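In Praise of the Long Way to Work

I started walking to work in August, the week the number 9 bus stopped running through Felwood, and I assumed I'd hate it. It's 2 miles each way, uphill coming home. By the second Friday I was leaving early so I could take it slow, and I've been telling everyone at the office about it ever since (sorry, Fathima).

What got me first was how much of Clelavley I had never seen at walking speed. There's a bakery on Quartey Street that puts its trays in the window at seven. There's a man who waters his tomatoes in a bathrobe and waves like we've been friends for years! I lived six blocks from him the whole time and knew the bus shelter better than I knew his street.

Then there's the thinking. I don't listen to anything on the way in. I tried podcasts for a week and gave up, and now I spend forty minutes with whatever is in my head — a letter I owe somebody, what to do about the gutters, a song I half remember from high school. Problems I've been chewing on at my desk all day loosen up somewhere near the Stavton bridge. I can't explain it and I don't much care to.

My neighbor Dušan Dimitriou, who is 70, tells me his whole street used to walk to the mill together, lunch pails and all, and that you got the news before the paper did. I love that. I get a little of it myself now. I knew the hardware store was closing before the sign went up, and I knew about the new crossing guard too.

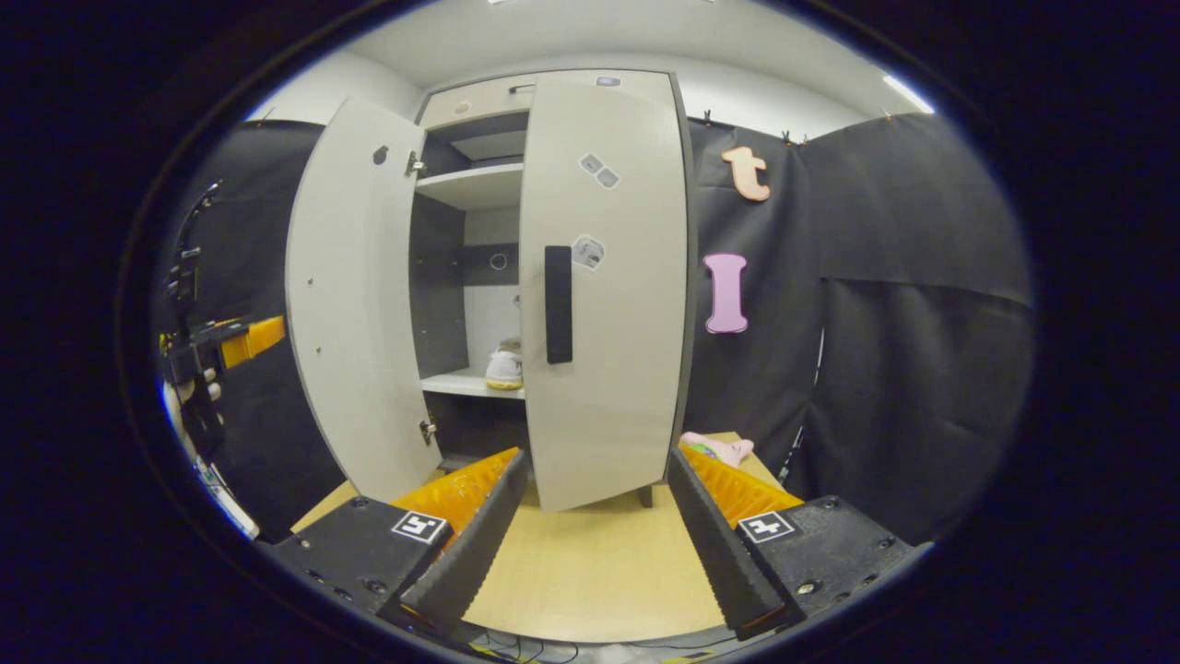 Opinion / Getting Around

Yes, it rains. Yes, you need decent shoes, and a dry pair waiting at the other end is worth the shelf space. I know plenty of people live too far out, or have kids to drop off, or work nights, and a walk is no use to them. But if you're close enough and simply never tried, pick a mild morning and go. Take the street you don't know. And if you pass the tomato man, wave back.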